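28 October 2019, toy block sorting, room 503

Finally got back to the Jolluton bricks! Ronja Sandberg wants them sorted by color before they go to Mirnis, and I said fine, as long as I get to use the white tray and not forty sandwich bags. Greens go in the right compartment. The pale yellow-green ones get their own spot on the left, and I've already had one argument with Seo-ah Son over whether that's a green or a yellow (it's a green, sort of). 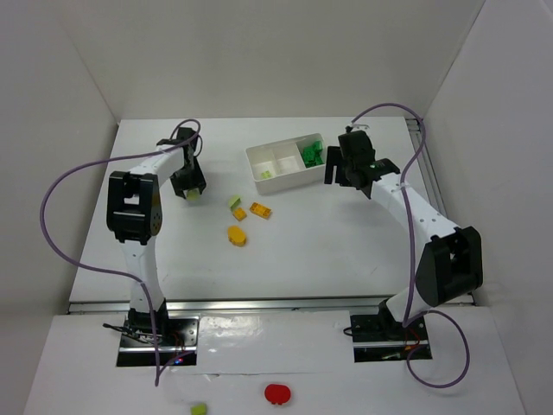 Still don't know what to do with the oddballs, the wedges and ovals and so on. Maybe a separate box? Ask Ronja.

Small lime ones are a pain, they vanish into any pile.
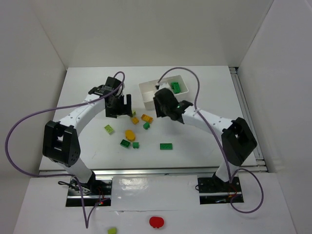 Also need to order more bins, 18 this time, same white plastic kind if Gombridge still has them. Labels too. The February ones peeled right off.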